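We use cookies to keep this site working and to count visits. Accept all | Manage settings

Kulitz Road Allotment Association
Minutes of the winter meeting, 22 December 2020, held by phone

Present: Manju Bansal (chair), Karthik Paul (minutes), L. Agbayani, R. Prunell. Apologies from T. Brurar.

1. Previous minutes
Approved with one correction. Item 4 should read "north standpipe", not "north gate".

2. Water supply
The main was shut off and drained after the first hard frost. R. Prunell reported that the pressure regulator at the north standpipe is worn and holds unevenly above low flow. A replacement is to be fitted before the supply is turned back on in April. Hose timers stay limited to 10 minutes per plot.

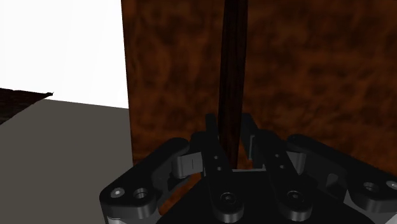
3. Vacant plots
Six plots are vacant. Two need clearing before they can be let – plots on the east row have bindweed through the full depth of the beds. Agreed to offer the other four to the waiting list first, in order of application. Half plots may be offered on request.

4. Compost
L. Agbayani asked that diseased tomato stems be kept out of the shared bays. Agreed. Bay 5 will be left to stand until spring and should not be added to.

5. Plot fees
No change to fees for the coming season. Late payment terms carried over to the next meeting.

Actions
M. Bansal – write to the waiting list.
R. Prunell – order the regulator.
K. Paul – post a notice on bay 5.

Next meeting to be set by email.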